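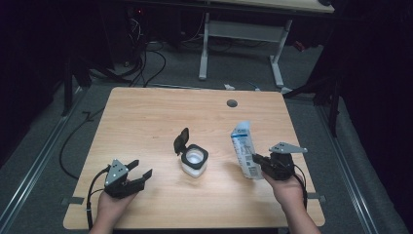 28 January 2026
By Nerea Bermúdez

Jarum, a robotics firm in Kisport, has begun recording household handling tasks by hand to train its next two-fingered robot arm, the company said Wednesday.

Workers wear no special suits. They hold a gripper in each hand and move packages and containers on a table while the movements are recorded. The company wants 3,000 recordings by November.

"A person already knows how hard to squeeze a carton," said Amparo Marín, who runs the project. "We want the robot to learn from that."
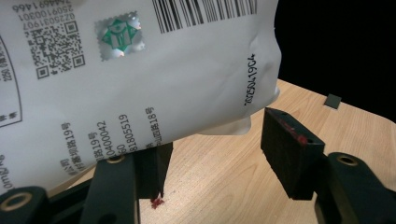 A hand-held gripper at a white plastic package during recording. Photo: Abilio Vidal

Soft packaging is harder to teach than boxes, Marín said, and gets extra sessions. Seven people are working on the recordings in two shifts.

Jarum plans to test the trained arm at the Turnell warehouse. Severino Arroyo, the warehouse manager, said no date has been set.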